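Pre-Startup Safety Checklist — Conveyor Drives and Geared Motors

Applies to: Schwerdtfeger transfer line, Jivik indexing table, both Wurico lift stations
When: before first start of the week, and after any gearbox or motor swap

Section 1. Lockout and access

1.1 Main disconnect off, locked and tagged. OK
1.2 Stored air bled down at the lift stations. OK
Comment: the gauge on the second station sticks. Tap it and read it again before signing.
1.3 Guards in place over couplings and belts. Needs work
Comment: one guard screw missing on the transfer line, motor side. Replacement is on order. Do not run that drive until it is in.
1.4 Floor clear of oil and loose hardware. OK
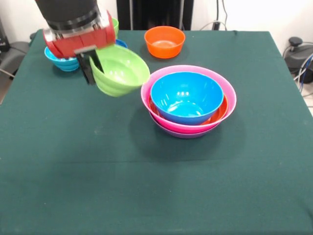

1.5 Emergency stops tested one at a time, with a reset between each. OK
Comment: the stop by the outfeed is slow to pull back out. It works, but put it on the list for the next shutdown.

Section 2. Gearboxes

2.1 Oil level at the middle of the sight glass, unit stopped. OK
2.2 Breather plug open and clean. OK
Comment: the Wurico units ship with a solid transport plug. Check for it after every swap — we found one still in place in January.
2.3 Output seal dry. Watch
Comment: light film on the indexing table seal. Wiped clean. Check again Wednesday.
2.4 Mounting bolts at the torque on the drive data sheet, paint marks lined up. OK
2.5 Hours since last oil change under 3000. OK
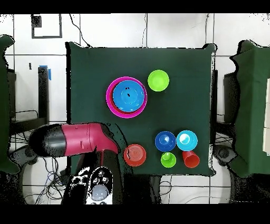

Prillevari Drive Maintenance — Plant Safety Forms

Section 3. Motors and wiring

3.1 Cable glands tight, no bare shield showing. OK
3.2 Ground strap fitted from motor frame to machine base. OK
3.3 Holding brake releases and sets with a clear click. OK
Comment: test with the load supported. Do not rely on the brake alone while anyone is under a lift.
3.4 Housing under 200 °F after 5 minutes of jogging. OK
Comment: use the contact probe. The infrared gun reads low on bare metal.

Section 4. First run

4.1 All people outside the guard line. OK
4.2 Jog in both directions at low speed. OK
Comment: slight knock on reversal at the indexing table. Backlash was measured and is within the limit. Write it down if it gets louder.
4.3 Run up to normal speed and listen for one full cycle. OK
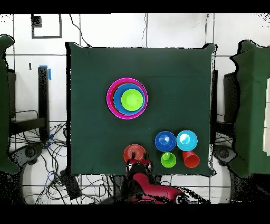 Can a drive be started with an item marked Watch?
A Watch item does not stop the start, but the shift lead has to initial it and it must be checked again by the date in the comment. Anything marked Needs work keeps that drive locked out.

Section 5. Sign-off

5.1 Locks removed by the people who put them on. OK
5.2 Open items copied to the shift board. OK
5.3 Form filed in the drive binder, newest on top.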